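Forums > Home & Kitchen > Cleaning > Timers, schedules and other fights

Thread: Does the 30-minute clean work for anyone with a job?

gravyboat99
Started 08/10/2018

My sister gave me a book by Veronika Wyss called The Canham Half Hour. The idea is that you clean for 30 minutes every evening, stop dead when the timer goes, and never lose a Saturday again. I have done it for two weeks. I have lost both Saturdays.

My trouble is that I spend the first ten minutes picking things up and carrying them to other rooms, where I find more things. By the time I get a rag wet it's over.

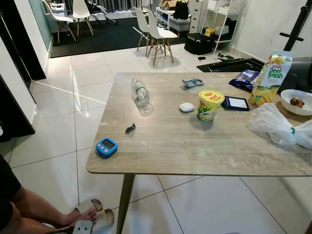 Wyss says you should do floors last, which I did for years without a book. She also says to leave the phone in another room. Fine, but that's where the music is.

moldy_peach
You're tidying. She's talking about cleaning. Chapter 2, I think. Tidying is supposed to happen before the clock starts.

gravyboat99
So it's 60 minutes.

moldy_peach
Well. Yes.

Prutorer
I gave my copy away. A timer makes me do a bad job fast. If the tub needs an hour, it gets an hour, and then I sit down and feel superior until Thursday.

lintroller
Disagree with Prutorer. Without a timer I'd start on the grout and come to at midnight holding a toothbrush. Some of us need a bell.

My own order, for whatever it's worth:

1. Dishes. You can't do anything in a kitchen with a full sink, so don't try.
2. Counters and table, damp cloth, then dry. The drying part is what everybody skips and then they complain about streaks.
3. Big appliances. Stainless gets wiped with the grain, a drop of dish soap in warm water, dry towel after. I bought a bottle of Nornero for this once and it smelled like a dentist.

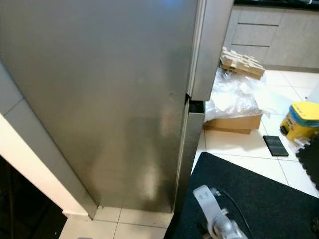 4. Floor, walking backward toward the door. I have mopped myself into the pantry. You only do it twice.

Prutorer
With the grain, sure. But dish soap leaves a film if you use more than a drop, and everyone uses more than a drop. Plain water on microfiber.

lintroller
I said a drop.

Prutorer
I know what you said.

gravyboat99
I'm going to try doing one room a night and ignoring the rest of the house — my husband tells me this is what I did before the book.

Comments (3)

Tăng: My mother cleaned for 30 minutes a day too, but at five in the morning, with the vacuum.

sockdrawer: Is the book in paperback yet?

moldy_peach: @sockdrawer you can have mine.

Contact us | Copyright Canham Forums | Back to top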